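Reading Aloud in the Lower Grades: Our Buddy Project
Student project report by Piret Navickas and Janaka Ranasinghe, Drunville Secondary School
7 Mar 2018

Why we picked this
We both remember being scared to read out loud in grade two, so when Mr. Yurt said our community project could be anything at all, we knew right away! We wanted to pair older students with younger readers at Gredine Primary, just across the oval.

What we did
We started in January with 15 pairs. Each pair met at lunch in the library and read for about 9 minutes, then swapped books with another pair. The kids coloured in a square on the wall chart for every book they finished (they LOVED the chart, and we had to print a second one).
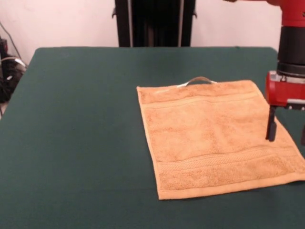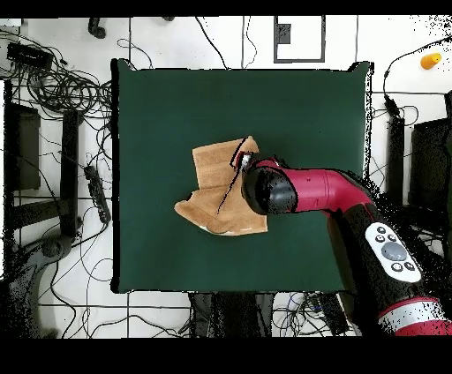
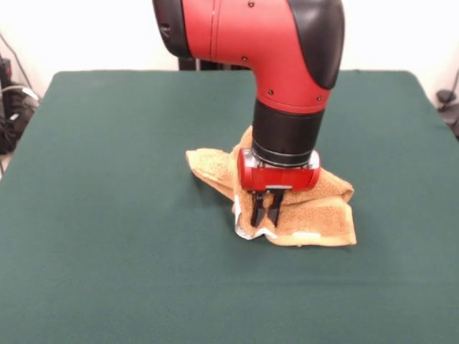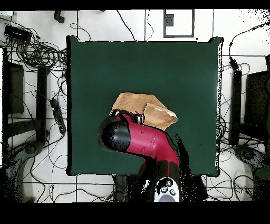

What we found
By the end the chart had 636 squares coloured in. We honestly didn't expect to get past the first row before the holidays. Funny books and animal books were the favourites by a long way, and anything with a map in the front got borrowed again and again.

We also asked the Gredine teachers to fill in a short form. Erhan Gezer, who teaches grade two, wrote that his quieter students had begun putting their hands up to read. That made our whole week!

What went wrong
Lunch is noisy. We lost 4 sessions when the library was booked for choir practice, and we should have checked the calendar first. Some buddies also did too much of the reading themselves, so we made a rule that the younger student always holds the book.

Next time
We'd like to start earlier in the year and organize a shelf of our own at Gredine. Hüsnü Tatlı in the library has already offered us a trolley, and two grade nines have asked if they can take over the chart.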